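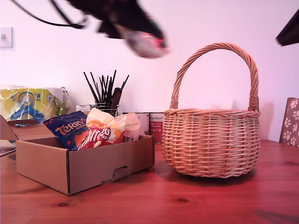

Notes for the talk, Monday session, the long version. Read slowly.

Slide 1. Title
Good morning. Thank the organizers. Say that I will speak on how we collect the examples, and that the model itself I leave for the colleagues after me. If people want the architecture, they should stay for the next talk.

Slide 2. What we wanted
At Dremano we teach an arm to move household objects from one place to another on a table. It learns from demonstrations. A person operates the arm, the arm does the task, and we record everything: joint positions, gripper state, the camera and the sentence which tells what the task is.
Our plan was 3,000 demonstrations for the first release. We called this release Kahsay, so if I say "the Kahsay set" I mean this.
(Do not explain teleoperation. This audience knows it.)

Slide 3. The table
Leave the picture on the screen for a moment before talking.
This is a normal working view. There is a wicker basket with a high handle, and there are snacks in an open cardboard box, one bag of Maltesers and one of Terry's Chocolate Orange. Behind them are cans and a glass holder with brushes. The arm is in motion and you see how much it blurs.
Ask the audience: which of these objects would you expect to be difficult? Wait. Usually people say the brushes.
My answer is the basket. A tall handle stands in the space where the arm likes to travel. A new operator looks at the gripper and forgets the handle. Also a bag of candy changes its shape each time it is squeezed, so the tenth grasp is not the same problem as the first one.

Slide 4. About blur
We had a long discussion on blurred frames. One part of the team wanted to remove them. I was in this part, and I was wrong.
If you remove the blurred frames, you remove the fast part of the movement. Then the policy sees many slow approaches and almost nothing between them. We trained once in this way and the arm hesitated in the middle of the table, each time in the same area.
Now we keep them. We only reject an episode when the camera and the joint log do not agree in time.
If somebody asks about exposure: yes, shorter exposure helps, but then you need stronger light, and our light changes with the hour. Near 5 p.m. the wall looks like a different wall. We decided to keep this variety too.

Slide 5. Clutter
In the first month we recorded with one object and a clean table. These episodes were beautiful and not very useful. The policy learned that the only thing on the table is the thing to take.
Our rule today is that each layout has objects which are not in the task. They can be partly hidden, they can stand behind each other. The operator may not tidy the table before starting. This last point we had to repeat many times, because people are polite and they tidy.
A layout stays for 8 episodes and after that it must be changed. Before we had this rule, one layout sometimes lasted the entire afternoon.

Slide 6. The sentences
Each episode needs a sentence. At first the operators wrote it after the episode. The result was that the sentence described what happened, including the mistake. "Move the can next to the box", when the goal was inside the box.
Now the sentence is given before. It is read aloud, and the operator cannot edit it. A second person marks success or failure from the video, using only the sentence.
We use the tool Cokovico for this marking. It is internal and quite ugly, but it has keyboard shortcuts, and this matters more than I believed.

Slide 7. Failures
Important slide, do not hurry.
In the Kahsay set we have 659 failed episodes. We did not delete them. They are stored with a label and a short reason, for example dropped, wrong object, collision with handle, operator stopped.
For the policy training we do not use them directly. For the success detector they are the best material we have. If you take one thing home from my talk, please do not delete your failures.

Slide 8. Operators
Sessions are 3 hours at most, with a break. After this the quality goes down, and the operator does not notice it. We see it in the grip force first.
Skip the long story about the joystick if the time is short.

Slide 9. What is next
A second station is being prepared at Ondport, with another table and other objects. I expect that our policy will be weak there in the beginning. We will report the numbers also if they are bad.

Slide 10. Questions
Repeat each question into the microphone.
If asked for the data: not public yet, the license is in discussion. Do not promise a month.
If asked for simulation: we tried it for rigid objects, not for bags.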